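4.2 Do finish labels predict how a room is judged?

The claim we set out to test is a familiar one in the trade literature: that people form a view of a home's upkeep from its wall and floor finishes within a few moments, and that this view is steady enough to be used in pricing. The Testari scale, which is the usual tool for the job, asks respondents to rate a room on 13 items, from "cared for" to "dated". It has been used widely. It has been checked much less widely, and the original validation drew on a single group of estate agents who had all been trained by the same firm.

We sent the scale to 536 tenants and owners in Pacheco, of whom 28 returned forms too incomplete to use. Respondents rated written descriptions first and rendered interiors afterwards. The interiors were built to hold furniture and layout steady while finishes were varied.

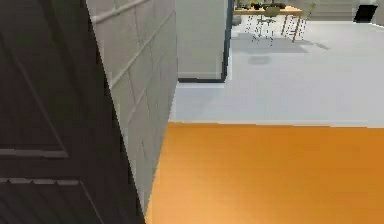
Agreement between the two sets of ratings was poor. A respondent who called a tiled kitchen "fresh" on paper was only slightly more likely than chance to do so when looking at one. Mota's earlier work reported close agreement on the same items, and we have tried to find a reading of our results that would rescue his. We could not. His respondents saw the written labels printed beside each interior, so the agreement he found may be little more than people repeating a word they had just read.

The tile items fared worst. "Clean lines", "classic" and "clinical" are scored as separate qualities on the scale, with the first two counting in a room's favour and the third against it. Our respondents used all three for the same wall, sometimes on the same form. Several wrote in the margin that they did not know what was being asked. We have some sympathy with them. A word that can be praise from one person and a complaint from the next should not be carrying a fixed score. 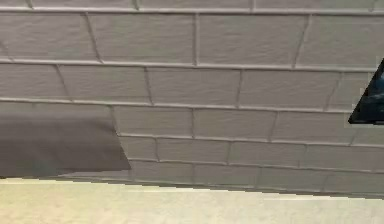

Figure 6. White rectangular tiles in running bond with light grey grout.

Supporters of the scale will reply that single items are always noisy and that the total is what matters. This defence would be stronger if the total behaved any better. When we asked a smaller group to repeat the exercise in August, the order in which they ranked the rooms changed a good deal, and the largest shifts were among people who had said they were very sure of their answers the first time.

Floor colour is a slightly different case. Strong colours did draw more consistent ratings than pale ones, as the Stedent handbook says they should. What the handbook does not say is that the ratings were consistent only on whether the colour was noticed. On whether it made the room better or worse, opinion was split, and it stayed split when we grouped people by age, by tenure and by how long they had lived at their address. We would be wary of any advice to sellers that rests on this item.

One may ask whether rendered rooms are a fair test at all. Paucar has argued that they lack the small signs of wear that people rely on in a real home. He may be right, though the scale's authors recommend rendered rooms themselves, and it seems odd to raise the objection only once the results are unwelcome.

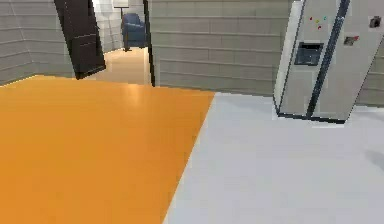 4.3 Limits of the present study

All our respondents came from one town, and most had moved house at least once in recent years, which may have made them more alert to finishes than people who have stayed put. We did not ask about income. The Ramov subscale, which deals with lighting, was left out to keep the form short, and we make no claim about it either way.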